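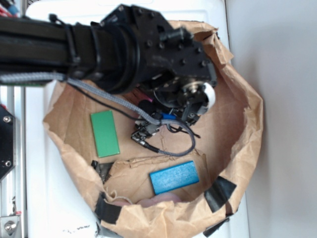

Khurram Cheema soutient qu'un câble ne tombe jamais en panne tout seul, que quelqu'un l'a forcément laissé pendre quelque part, et que si on lui donnait un euro par boucle de câble accrochée à un bord de carton il aurait pris sa retraite depuis longtemps.

Sommaire Chapitre précédent Chapitre suivant Glossaire Index
Temps de lecture : 9 minutes
5 commentaires – 200 partages

Chapitre 5
Le câble, le sac et la pince qui se réveille

J'ai hésité à ouvrir ce chapitre par les normes, comme on le fait d'habitude, et puis je me suis souvenu de l'ennui que j'éprouvais moi-même, étudiant, devant ces pages-là. Les normes arrivent à la section suivante, promis. Je préfère commencer par une panne à laquelle j'ai participé (du mauvais côté, vous allez voir) et qui contient à peu près tout ce dont nous aurons besoin : un défaut intermittent, un journal d'erreurs qui raconte n'importe quoi, une bonne idée de réparation et une très mauvaise façon de la vérifier.

Nous étions en mars, dans l'atelier Tanau, et nous préparions pour Plenley une cellule de vidage de sacs. Sur le papier, rien de sorcier. Le bras descend dans un sac en kraft ouvert, saisit un bloc, remonte, le pose à côté, recommence. Si vous n'avez jamais fait travailler un robot dans un sac en papier, regardez bien celui du début du chapitre : le bord roulé, les plis partout, le fond qui sert de plan de travail, un bloc bleu posé sur un rabat. Un bac en plastique a quatre parois bien sages que l'on peut modéliser en dix lignes. Un sac, lui, n'a pas deux fois la même forme, et notre programme considérait le sac comme un bac un peu mou. Première erreur, et elle est de moi.

La seconde concernait le câble. Sur beaucoup de bras de laboratoire, l'alimentation et la communication de la pince passent par l'extérieur, le long des segments. C'est pratique, ça se démonte vite, et tant que le bras travaille au-dessus d'une table dégagée on n'y pense plus. Dès que le poignet plonge dans un contenant, le mou nécessaire aux rotations doit bien aller quelque part, et il va là où la gravité l'emmène. Suivez la gaine tressée grise : elle longe le dessous du bras, descend au-dessus de l'intérieur du sac, puis remonte en boucle à droite. Gardez cette courbe en tête, nous allons passer le chapitre avec elle.

5.1 Ce que nous avons vu

Le défaut se présentait ainsi. La pince cessait de répondre, le bras s'arrêtait proprement, le contrôleur Zemex affichait une erreur de communication, et le temps que quelqu'un se lève pour aller voir, la communication était revenue. On acquittait, on relançait, et tout repartait comme si de rien n'était ! J'ai vu cette séquence tant de fois que je l'acquittais en tenant mon café.

Évidemment, « erreur de communication » nous a envoyés tout droit vers le logiciel. J'ai relu le pilote, j'ai allongé le délai d'attente, j'ai ajouté une nouvelle tentative automatique après échec (retenez bien ce détail, il revient plus loin et je n'en suis pas fier). Le nombre d'arrêts a baissé. J'ai annoncé à Plenley que le problème était pratiquement réglé.

Noemí Maldonado n'y croyait pas. Elle a repris les journaux de près de 300 cycles et, au lieu de les classer par heure comme je l'avais fait, elle les a classés par hauteur du poignet. L'affaire a sauté aux yeux : les coupures se groupaient presque toutes en bas de course, avec le poignet tourné du côté où la boucle se tendait. Un protocole réseau se moque bien de l'altitude. Un conducteur fatigué, beaucoup moins.

Je vous donne sa méthode telle quelle, elle vaut pour toutes les pannes intermittentes que vous rencontrerez sur un bras. Avant d'ouvrir le code, reportez chaque défaut sur la position des axes. Si les points se dispersent, cherchez du côté de l'électronique ou du logiciel. S'ils se serrent dans un coin, allez voir ce que le robot tire, frotte ou pince dans cette posture. Le tracé prend une demi-heure. Moi, j'avais passé des jours dans le pilote.

5.2 Ce que nous avons fait ensuite

Voici la partie désagréable. Nous tenions notre suspect et nous voulions le voir avouer. Le bras était à l'arrêt au fond du sac, l'erreur affichée, les moteurs des axes freinés. J'ai dit à Noemí quelque chose comme « bouge un peu le câble, pour voir ». Elle a glissé la main sous le poignet et a poussé la gaine vers le haut. La communication est revenue. Ma fameuse nouvelle tentative automatique, qui attendait exactement cela, a renvoyé le dernier ordre en attente. Le dernier ordre était « fermer ».

La pince s'est refermée sur le bord du sac, tout près de son index. Le papier s'est déchiré, elle a retiré la main, personne n'a été blessé, et il y a eu un long silence pendant lequel j'ai eu très chaud. La force de serrage n'aurait pas cassé un doigt, je pense. Je dis « je pense » parce que nous ne l'avions pas mesurée, et c'est un reproche de plus à mettre sur la liste.

Relisez le paragraphe en vous demandant où était la protection. L'arrêt du bras ? Il portait sur les axes, et la pince avait sa propre alimentation, restée sous tension. Le bouton d'arrêt d'urgence ? Personne ne l'avait enfoncé, puisque « le robot était déjà arrêté ». Le message d'erreur ? Il nous rassurait, alors qu'il signalait seulement que nous avions perdu le contact avec un actionneur parfaitement capable de bouger. Une machine muette est une machine dont on ne connaît pas l'état, et nous l'avions traitée comme une machine éteinte.

Khurram, quand je lui ai raconté l'histoire au téléphone, m'a demandé combien de sources d'énergie arrivaient au poignet. J'ai répondu une. Puis j'ai compté pour de bon, schéma en main, et j'en ai trouvé une de plus. Il n'a pas commenté – il a attendu que je m'entende le dire.

5.3 Ce que nous avons changé

La réparation elle-même tient en peu de mots. Nous avons remplacé le câble, raccourci la boucle et ajouté un guide qui la maintient au-dessus du poignet, hors du contenant, avec un point de fixation de chaque côté du connecteur pour que l'effort ne passe plus par les contacts. Nous avons aussi limité la rotation dans la zone basse. On y perd quelques angles de prise, et Plenley a râlé un peu, surtout pour les blocs collés contre la paroi.

Le logiciel a demandé davantage de discussions. La nouvelle tentative automatique a disparu. Après une perte de communication, la file d'ordres est vidée, la pince reste où elle est, et il faut une action volontaire d'un opérateur, debout devant la cellule, pour la réarmer. Quant à l'arrêt d'urgence, il coupe maintenant l'alimentation de la pince en même temps que celle des axes. Attention tout de même : selon la mécanique, une pince privée de courant peut garder sa pièce, la lâcher ou se détendre d'un coup. Il faut le savoir avant d'y mettre la main, et on y reviendra longuement en 5.6, avec les ressorts.

Nous avons enfin écrit une règle d'intervention, affichée à l'entrée de la salle Contreras, où se trouve toujours la cellule. Elle dit ceci :

Arrêt d'urgence enfoncé avant toute main dans le contenant.
Alimentation de la pince vérifiée au voyant, puis à l'appareil de mesure.
Câble manipulé uniquement hors tension ; si le test exige la tension, on le manipule à distance, avec une tige isolante, et une seconde personne garde la main sur l'arrêt.

La troisième ligne a été ajoutée par Noemí. Je l'avais oubliée.

Avant de passer à la suite

Prenez un bras que vous connaissez, celui de votre salle de travaux pratiques fera très bien l'affaire, et dessinez le trajet de chaque câble pour la posture la plus basse et pour la posture la plus haute. Notez les bords contre lesquels il peut frotter, y compris ceux du contenant, y compris le ruban adhésif si vous en avez mis (un coin de ruban décollé accroche une gaine tressée avec un talent remarquable). Marquez ensuite toutes les énergies qui arrivent au poignet, électriques ou pneumatiques, et écrivez à côté de chacune ce qui la coupe. Si une case reste vide, laissez-la vide et apportez la feuille au prochain cours, nous partirons de là pour la section 5.4, consacrée aux catégories d'arrêt.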